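Planning and Buying Automation Equipment
Unit 4 handout: Costing a small robot cell
Instructor: Oana Lazăr

Read this before the lab session and bring the blank budget sheet with you. The case for this unit is a single-arm cell that works on used desktop computers, handling connectors and processors. You will write a purchase plan for a second cell of the same kind. The arm price is given to you. Everything else you have to find and defend.

4.1 The arm is one line

New buyers tend to compare arms and stop there. In the Tiltus quotation we use in class, the arm is less than half of the total. The rest is the gripper, fingers, fixtures, frame, cabling, cameras, guarding, spare parts and the hours needed to get the cell running. Write these as separate lines. A line called "accessories" will be returned to you.

4.2 The gripper and fingers

Start from the smallest thing the gripper has to hold and the tightest place it has to reach. In a desktop computer these are often the same job. A connector is small, and the power supply, brackets and drive cage leave little room around it.
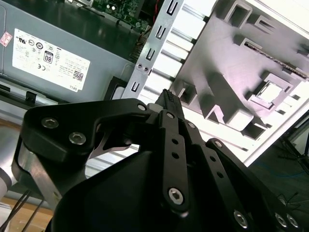

Photo: Skamska teaching lab

The black connector is held at the fingertips, and the links behind them take up far more room than the part does. When you read a gripper data sheet, look for the outside width of the body with the fingers open as well as the stroke. Put both numbers in your plan. If the outside width isn't listed, ask the supplier for a drawing before you ask for a price.

Fingertips are a wear item. Budget two sets at the start and one set per quarter after that. Hosoda quotes 39 dollars a set in our class price list, with 9 working days for delivery. Delivery time goes in the plan too. A cell waiting on fingertips still costs you the operator.

Also allow for variation in the product. Used computers come in many case layouts. Your plan must state which models the cell will accept in the first year and what happens to the ones it won't.

4.3 Fixtures and frame

Anything the robot puts down needs a known place to go. For processors we use a nest on a plastic fixture plate, with aluminum extrusion for the frame. Slotted extrusion costs more than welded tube, but you can move a plate later without cutting anything. For a first cell, pay for it.

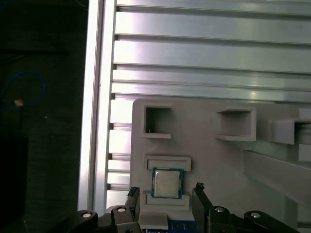 Fig. 2. Processor in the nest, gripper fingers to either side.

Check finger clearance on both sides of a nest before you order the plate. The two rails locate the part, and the fingers need free space beside it. A plate drawn from the part dimensions alone may have to be made again. The class price for one plate from Wirker is 200 dollars, and you should budget for one remake.

List the fixture positions by part. If two parts can share a holder, say so. If a holder is for future use, put it under options so that it can be dropped when the total is too high.

4.4 Hours

The supplier's setup fee for the class case is 1,358 dollars. It covers mounting, power-up and one taught task. It doesn't cover later tasks, operator training or changes to fixtures. Enter your own staff time at the full hourly rate, including the weeks when the cell produces nothing.

4.5 What to hand in

One page for the budget and one page of notes. The budget needs a quantity, unit price, delivery time and source for every line. Mark each price as quoted, listed or estimated. Keep contingency on its own line at the bottom and state the percentage.

In the notes, name the two lines you trust least and say how you would check them. Then state what you would cut first if the budget came back 20 percent smaller. Safety guarding can't be cut.

Plans are due at the end of May. Questions about the price list go to Oana Lazăr before the lab session.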